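Gakudthorpe Air Day Returns in June, With Fewer Speeches and More Biplanes

GAKUDTHORPE – The Gakudthorpe Air Day will be back over the old grass strip this June with a longer flying program, a new display line and a public address system that the organizers believe can be heard from the parking field. Last year 3429 people came through the gate. Most of them heard the commentary as a kind of distant mumbling, and several wrote in to say they had enjoyed it more that way.

Flying starts at 2 in the afternoon and opens with the Skomutitz Formation Team, making its first appearance here. The team flies four vintage trainers in colors its own members can't agree on a name for. Lead pilot Albane Pons has flown at much larger events, with proper runways and hot coffee, and says she is looking forward to this one anyway.

"I walked the strip in March and it has a slope, a bend and some sheep," said Pons. "I've been promised the sheep will be elsewhere."

The team will be followed by a glider aerobatics slot from Thư Lý, a pairs routine by two homebuilt biplanes, and the Sangkhawat Trophy for spot landing, in which local pilots try to put their wheels down on a chalk line in front of everybody they know. The trophy has been held for two years by Wenceslao Maldonado, who has mentioned it.
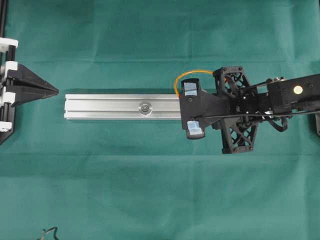

A grooved aluminum bar with a round metal fitting, on a green cloth.

On the ground, the Gradwood hangar will be open from 10 a.m. with visiting aircraft parked outside and a long-running restoration inside. The restoration is a two-seat touring monoplane that was going to fly at last year's show, and at the one before. It now has both wings on the same day for the first time since the project began. Visitors may look into the cockpit but are asked not to inquire about a completion date.

"It will fly when it's ready," said show director Yufang Han. "I've said that in every press release I've written, and so far none of them has needed a correction."

The display line has been moved 17 yards farther from the crowd, which puts the afternoon sun behind the spectators and should please photographers. The same photographers have already pointed out that it also puts the airplanes 17 yards farther away. A raised viewing bank at the west end will be open to all ticket holders.

Food will be available from seven stands, up from last year's one. Flying is subject to weather, and the decision to go ahead will be posted at the gate by noon on the day.

Tickets are on sale now at the Gakudthorpe airfield office. Children under 7 get in free. Dogs on leads are welcome, although the biplanes are loud and not every dog will thank you.

Media contact: Jingyi Long, Gakudthorpe Air Day press desk. Accreditation requests should arrive before the end of May. Press parking is next to the sheep.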